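Tolari Diocesan Office for Worship
A thread on blessed water: who may bless it, how it is kept, and how it is to be disposed of. Parishes have sent many questions since August, and this office wishes to answer the most common ones.

1/ Holy water is a sacramental. It is not a sacrament. It disposes the faithful to receive grace through the prayer of the Church. It does not work by itself, and it should never be presented as a charm or a cure.

2/ The blessing is given by a priest or deacon, using the approved book. A lay person may carry, store and sprinkle blessed water at home, but may not bless it. A recording of the prayer played over a container is not a blessing.

3/ Salt may be added where the rite provides for it. It must itself be blessed. Parishes that do not use salt are not doing anything wrong.

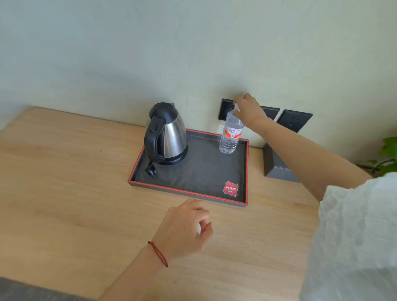
4/ Fonts at church doors should be emptied and cleaned before they are refilled. Please do not keep topping up old water. St. Anne's, Harkell, now does this every 12 days, and we encourage other parishes to set a regular schedule.

5/ Old blessed water is poured into the sacrarium or directly onto the earth. It does not go down an ordinary drain. The same applies to water left over from home use.

6/ No fee may be asked for blessed water. A parish may charge the cost of an empty bottle, currently 60 cents from the diocesan supply room.

7/ Written guidance has gone to all 70 parishes. Questions may be sent to Father Hrvoje Tomić, Office for Worship, extension 204.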